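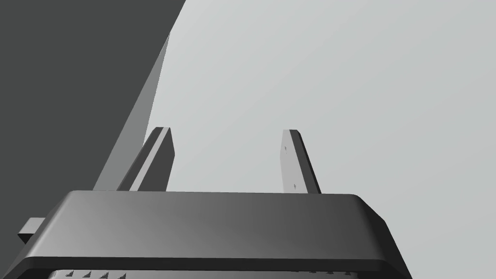
Siyabonga Zulu reckons a start-pose rule is just fussiness, and that if the policy is any good it'll cope wherever the fingers happen to be. I had some sympathy for that when we began writing the Pliltance checks! But two of our labs couldn't compare a single score, so in it went.

4.2 Logging rules for simulated kitchens

I'll be blunt – most of our arguments at Olbridge were over what to keep. Ese Afolabi wanted every view stored for every trial, and I wanted my disk back. We settled on 60 trials per task, with wrist and head views both kept (Rosales does the same, bless them).
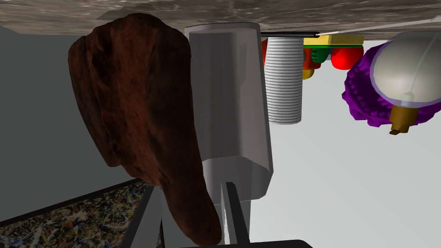 Figure 3. Wrist view with the fingers below a light-grey container.

The rule I care about most is that a failed trial stays in the log. You can label it, grumble about it, whatever you like, but you can't quietly rerun it.
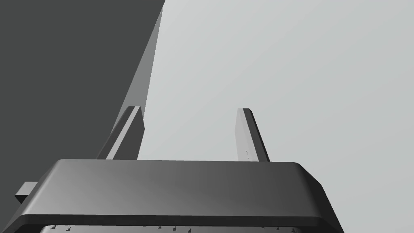 Can a trial be stopped early? Only by the written stop rule, which for us is 25 seconds without joint movement.

Contact near worktops gave us more bother. Our first draft borrowed the Cureck wording, and it left everyone guessing whether a light brush against an edge was a fault. 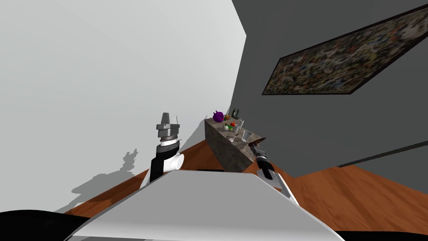 Who decides if a touch counts as a fault? Two people score it separately, and a split goes down as a fault.

We dropped the half-marks in March and I don't miss them.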